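Home | Course Outline | Handouts | Reading | Contact

Furniture and Finishes, Evening Course
Handout 4: Shine, sheen and what light does to a tabletop

12 comments | 30 shares

OK, so last time we ran out of clock right when we got to the good stuff, and I promised I'd write up the rest. Grab your notes from the stripping session, because I'm going to assume you still remember how we got down to bare wood (and why we don't do it in August with the windows shut).

Let's start with a question I get every term: what's the difference between gloss and smoothness? People use the two words as if they meant the same thing. They're related, sure, but you can have a surface that feels like glass under your fingers and still looks dull. Gloss is about how neatly light bounces off. If it leaves the surface in a tidy bundle, you see a sharp highlight, maybe even a mirror image of whatever is standing there. If it gets scattered by tiny bumps, you see a soft glow, or nothing much at all.

The easiest way to judge it at home is to put a few ordinary things on top and look at the reflections. Metal is great for this. Ceramic is good too, since the rim of a bowl picks up its own highlight and you can compare the two.

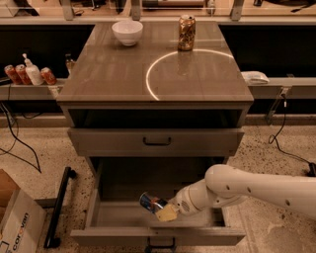

Fig. 1. Glossy brown-grey top with bowl and can. Look for the can's faint reflection and the curved band of light.

Notice that the reflection under the can is faint. A faint reflection is a perfectly respectable result for a piece of everyday furniture! I think beginners chase the full piano look far too early, and then they're heartbroken when every speck of dust shows up like a mountain. My first try at a high gloss was a side table for the lobby of the old Langlois building, and it looked like I'd finished it in a sandstorm. I sanded it back twice. The third coat was all right.

Now, grit. You'll remember I had you stop at 400 before the first coat. Between coats you go back to 400, very lightly, with the paper wrapped around a cork block. Please don't use your fingertips, they leave little valleys. If you want a brighter finish you can work up to 700 on the last coat, and then 2,000 with a drop of soapy water. Go slow. Wipe often. Stop and tilt your head and look along the surface toward a window, and do it from both ends, because a scratch that hides from one side will jump out at you from the other.

A word about drying. The tin says what the tin says, but our room at Cluscombe is chilly and I always wait longer. Press a thumbnail into a hidden spot on the underside. If it leaves a mark, put the kettle on and come back later (or tomorrow).

Next topic: rings and dings. A top gets used. Cups go down, keys get thrown, drinks tip over. The finish you choose should match the life the piece is going to have, and that's the bit I'd like you to write about in your homework.
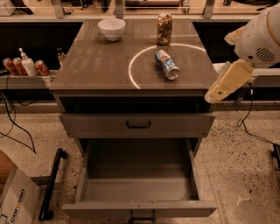 D. Plavum

Shellac is lovely and warm and quick, and I'd put it on a jewelry box any day, but alcohol softens it and hot mugs leave white rings. Oil is forgiving. You can patch it with a rag in ten minutes, though it won't give you a strong shine. Varnish is tougher and glossier, and when it does get damaged it's a bigger job to blend in the repair. Wax over any of these feels wonderful and needs doing again every so often, which I happen to enjoy and most of my family does not.

White rings first. Nine times out of ten that's moisture caught in the finish, and gentle rubbing with a little oil on a soft cloth will shift it. Dark rings have gone into the wood itself and are a much longer story, so we'll do those in the Zirnomcombe workshop where we have the extraction fan.

For next time:
Bring one scrap board, sanded to 400 on one face and left alone on the other.
Write half a page on a surface you use every day. What's it finished with, how can you tell, and what would you change?
Bring an old cotton T-shirt. Not a good one!

I'll have the sample boards out from 7 p.m. if you want to come in early and poke at them.

Related handouts
Handout 2: Stripping without tears
Handout 3: Sandpaper, scrapers and steel wool
Handout 5: Color matching and stains
Handout 6: Drawers that stick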